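Fitting Floating Shelves and Wall Cabinets: Guidance for Householders

Minwood Home Advice Service

A shelf or small wall cabinet is within the ability of most householders who own a drill, a spirit level and a tape measure. The majority of failures reported to our advice desk have the same origin: a fixing that was unsuitable for the wall behind it. The following guidance deals with identifying the wall, selecting the fixing, marking out and final loading. It applies to indoor walls in ordinary dwellings and does not cover kitchen wall units intended to carry crockery above a worktop, for which the manufacturer's own instructions must be followed.

Identifying the wall

Knock on the wall with a knuckle at several points along the intended line of the shelf. A dull, solid sound suggests brick or block. A hollow sound suggests plasterboard on a timber or metal frame, or plasterboard held to masonry on dabs of adhesive with a gap behind. The last of these is common in newer houses and is often mistaken for a stud wall.

Where doubt remains, drill a narrow test hole in a place that the shelf will later conceal. Red or grey dust and steady resistance indicate masonry. White dust followed by a sudden loss of resistance indicates plasterboard and a cavity. If the drill passes through the board and meets something hard a short distance further in, the wall is dot-and-dab and requires a longer fixing that reaches the masonry.

Before any hole is made, the area should be checked with a cable and pipe detector. Cables usually run vertically or horizontally from sockets and switches, and drilling directly above, below or to either side of one should be avoided altogether. Older properties do not always follow this pattern. If the detector gives an uncertain reading, move the shelf.

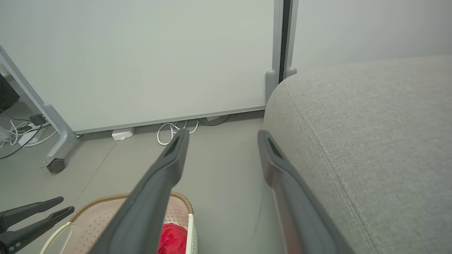

In timber stud walls, the studs are frequently set at 600 mm centres, although closer spacing is also found. A stud detector will locate them quickly. A small magnet drawn slowly across the surface will also do so by finding the heads of the plasterboard nails or screws. Mark both edges of each stud lightly in pencil and drill into the middle.

Choosing the fixing

Solid masonry: use a nylon plug matched to the screw, with a masonry bit of the diameter printed on the packet. The plug should sit fully in the brick or block, beyond the plaster. Plaster alone has very little holding strength, and a plug which stops short in it will work loose.

Timber studs: use wood screws driven straight into the stud through a pilot hole. No plug is required. Select a screw long enough to pass through the bracket and the board and to enter the timber by at least 35 mm.

Plasterboard between studs: use a metal cavity anchor or a spring toggle, and treat the load printed on the packet as the upper limit in sound board. Self-drilling plasterboard fixings are adequate for pictures and light hooks. They should not be used for bookshelves.

Dot-and-dab walls: use a long frame fixing or a purpose-made fixing with a rigid sleeve. The sleeve prevents the board from being crushed as the screw is tightened.

Members frequently ask whether branded fixings are worth the additional cost. The service makes no recommendation between makes. The Plaltus sleeve anchor and the Aasen spring toggle are both stocked at the Minwood tool library counter and may be examined there before purchase.

Marking out

Decide the height of the shelf with the intended contents to hand. Folders and large cookery books need more clearance than is generally allowed, and it is inconvenient to discover this once two shelves are in place.

Draw the line with a spirit level at least as long as the bracket spacing. A short level placed end to end will carry a small error along the wall. Ceilings, skirting boards and worktops should not be used as a reference, as few of them are true - older ones in particular. Where a shelf must sit close to a ceiling that slopes visibly, some householders prefer to split the difference between level and parallel. This is a matter of appearance, but round objects will roll.

Offer up one bracket, mark its holes, and drill and fix it before marking the second. With the first bracket secure, rest the shelf across both, check the level on the shelf itself and mark the second bracket from that position. Three brackets are advisable for any long shelf, and the centre one should be fitted last against a taut string line. 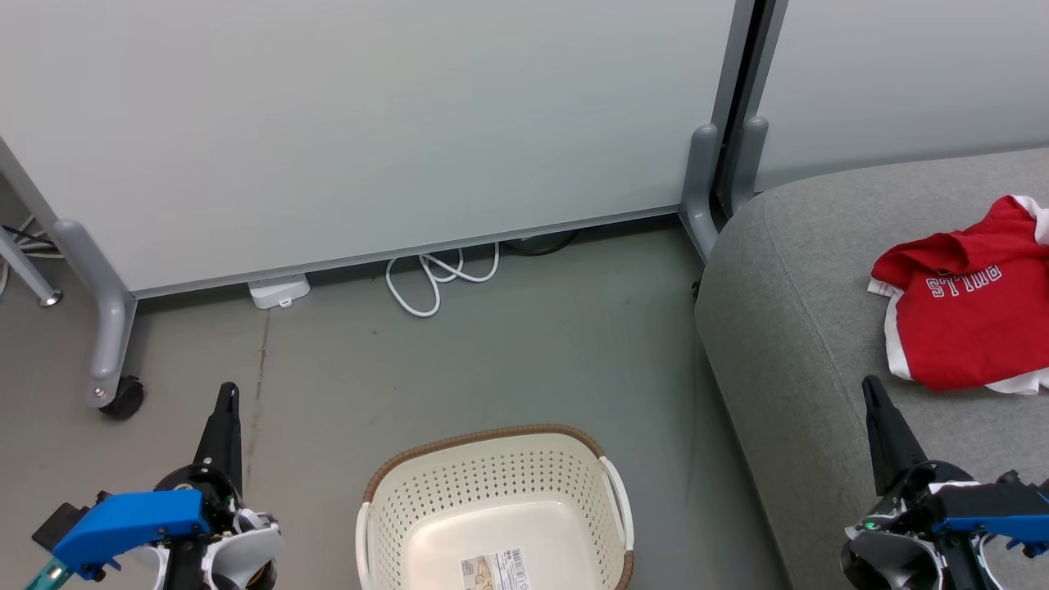
Minwood Home Advice Service
Author: Senior Adviser, Repairs and Fittings

Drilling

Wrap a piece of masking tape round the bit to show the required depth. Begin at low speed without hammer action until the bit has passed through the plaster, then engage the hammer for the brick. On tiled walls, leave the hammer off until the tile is fully pierced, and use a tile bit on a cross of masking tape to stop it wandering.

A folded envelope taped beneath the hole will catch most of the dust. Eye protection should be worn throughout. Clear loose dust from the hole before inserting the plug.

If a hole in masonry proves too large, do not pack it with matchsticks. Fill it with a resin suited to fixings, allow it to cure for the time stated, and drill again.

Loading the shelf

Press down firmly on the front edge by hand before placing anything on it. Any movement at the wall should be investigated at once. Place heavy items over the brackets and lighter ones between them. Floating shelves on concealed rods bear most heavily when weight is placed at the front, and books should be pushed well back.

Check all screws again after a month or so, and each time the shelf is emptied for cleaning. The Gomach torque driver may be borrowed from the tool library for brackets whose instructions specify a tightening figure. Borrowers should quote leaflet 69 at the counter, where printed copies of this guidance are also kept.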